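The Patience Demo

The bus to Indham drops you at the wrong end of the industrial park, so by the time I reached Solloda's front desk I had walked past two tire warehouses and a shuttered gym, and I was not in a generous mood. The company had invited customers, neighbors and a few writers to its open day. The flyer promised "a look at tomorrow's workbench." I have been to a lot of these. Tomorrow's workbench usually comes with a sandwich.

This one came with a sandwich and a talk. Ohemaa Yakubu, who runs the demonstration program, spoke for longer than the schedule allowed and was better than her slides. The slides said Solloda's two-armed system, sold under the name Trotport, could learn "any bench task." Yakubu said it could learn some bench tasks, given enough practice runs and a person willing to sit through them. I wrote down her version.

The task on show was small-part handling. One arm holds a thing, the other arm comes in for it, and the software has to agree with itself about where the thing is. People do this all day without looking. Machines find it hard, and a company that admits as much has my attention for at least ten minutes.

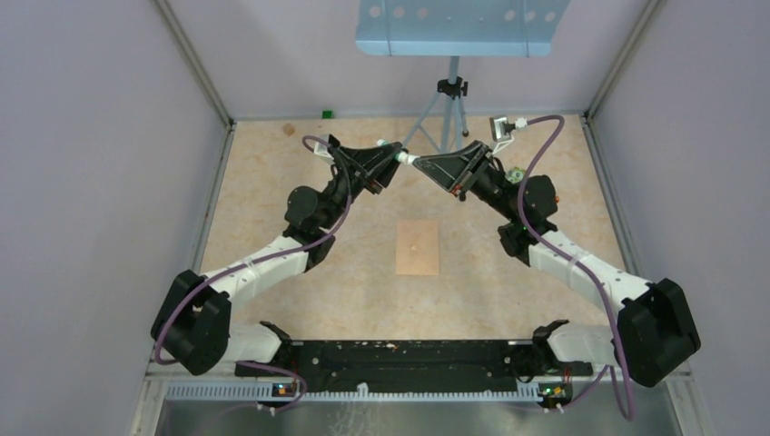 AUTOMATION

With the two grippers nearly tip to tip and a little white connector between them, the visitors near me went quiet. I'll admit I leaned in too. It is a fussy piece of work, and a camera behind the right wrist points down at it, so the machine gets a closer view than the paying public does.

Then I asked for numbers. Adom Wumbei, the engineer on duty, had them ready, which I took as a good sign. In the last round of in-house trials, he told me, the arms had made 127 attempts at the handover and finished 91 of them. I asked what happened in the other 36. "Mostly drops," he said. "Sometimes it just waits."

Is that good? For a research bench, maybe. For a factory, no. A worker who fumbled that often would be moved to another line before lunch — and Wumbei didn't argue when I said so. He did point out that the trials used parts the system had never handled before. I would have liked to see that in writing, and he promised to send it. It hasn't come yet.

What bothered me more was the price sheet on the table by the coffee. It compared Trotport with a full-time assembler and left out the technician who resets it, the hours of practice runs, and the service contract. Laryea, a parts supplier down the road, has been offered a trial unit in May. Its floor manager was at the open day and told me she'd take it if somebody else paid for the technician. She asked Yakubu the same thing, twice, and got a brochure.

I missed my bus back and spent 57 minutes at the stop, reading that brochure. There is a chart on page four with no label on the vertical axis.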